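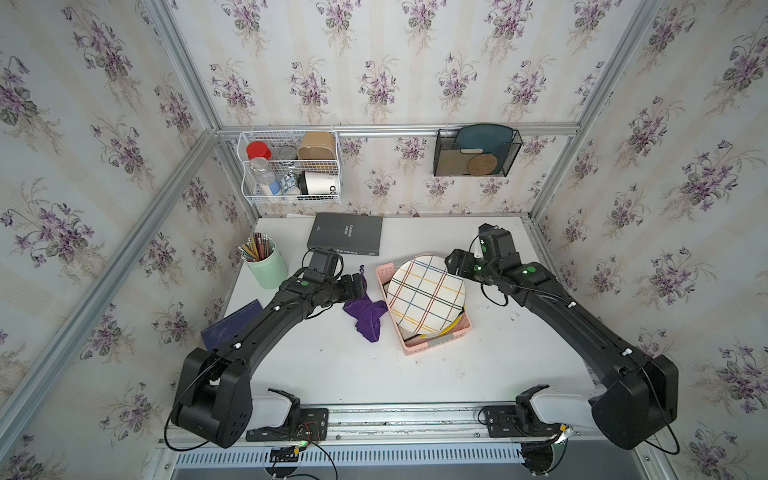

**hongmei_qin:** Two hanging units on one rail is one too many for a surface that size. Move the mesh organizer to a side wall and run the wire basket alone at the back.

**zshao:** The side walls have nothing to hang from. The rail only goes across the back. I don't want screws through the wallpaper.

To restate the question from my first post: I need a fixed place for the plates, the purple cloth, the books and the pencil cup. Jars and bottles already live in the wire basket and stay there. Pink plastic basket on the table is the only loose container I'm keeping.

**hongmei_qin:** Then plates in the pink basket, striped one included. Cloth on the rail, over an S-hook.

**nverhoeven:** Disagree on the cloth. A knit hung from one point stretches at that point. Fold it in half twice and lay it flat on the flowered tray.
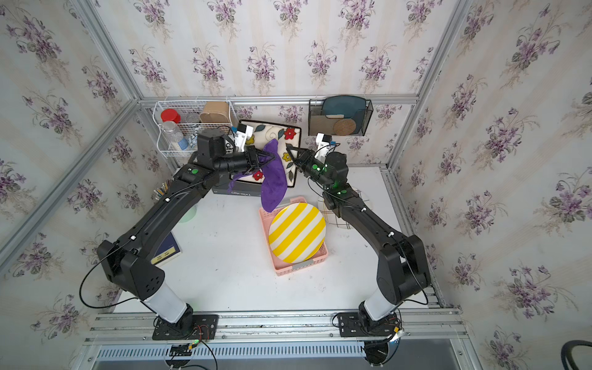
*Venau, October*

**jianguo.lu:** Same problem at my desk here, smaller wall. What I ended up with:

- Books flat at the back, spines out. Tray on top of the books if the tray is smaller than the cover.
- Pencils at the far left, against the wall.
- Round plates in the basket only while in use. Otherwise upright.

My rail basket is a Clakero, 400 mm wide, on 2 hooks. It tips forward if the jars go in the front row.

**nverhoeven:** Tray on books is fine until you want the book.

**jianguo.lu:** I read them less often than I use the tray.

**zshao:** Tried the upright option for the striped plate. The mesh pocket already has the teal plate, the round coaster and a pad in it, so the wire shelf is the remaining candidate.

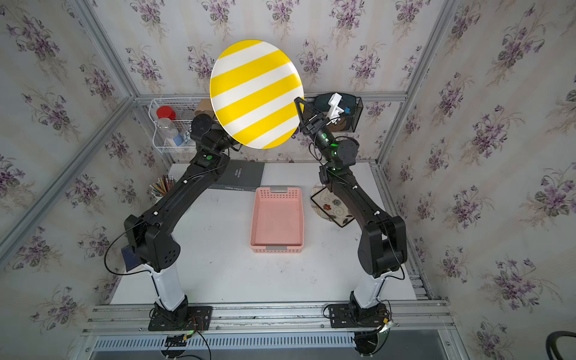 Salamatu Aliyu: measure the tier opening before you commit to the wire shelf. A dinner plate needs 20 mm clear on each side or you will chip the rim taking it out. I would also put a strip of felt on the bottom wire.

**zshao:** Felt is a good point. Will measure tonight.

**hongmei_qin:** Still think plates belong low. A plate on a wall shelf has further to fall, felt or no felt. Is the rail rated for anything?

**zshao:** Not marked. It's an 810 mm length from Fultivmont, bought as an offcut.

**nverhoeven:** Unrated rail, then. Keep the plates in the pink basket and use the shelf for light items. Did you decide on the cloth? 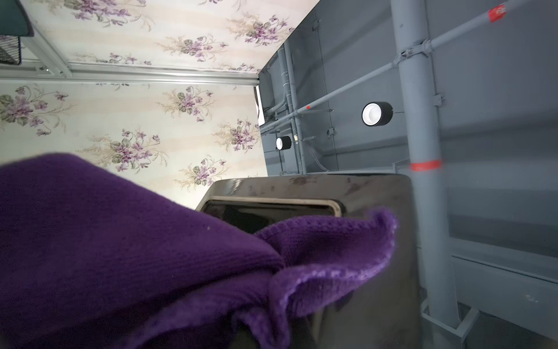 *Purple cloth, ribbed knit, ruffled edge.*

**zshao:** Not folded yet. It is bulkier than I expected and the ruffled edge won't lie flat under a fold.

**nverhoeven:** Fold the edge inward first, then halve it.

**hongmei_qin:** Or roll it. Rolled, it stands in a cup-shaped container and takes no table area.

**jianguo.lu:** Rolling leaves the edge exposed, and that edge looks slightly frayed already. Fold.

**hongmei_qin:** Roll it with the edge inside.

**zshao:** Trying the fold first. Plates go back in the pink basket until I know what the rail will hold.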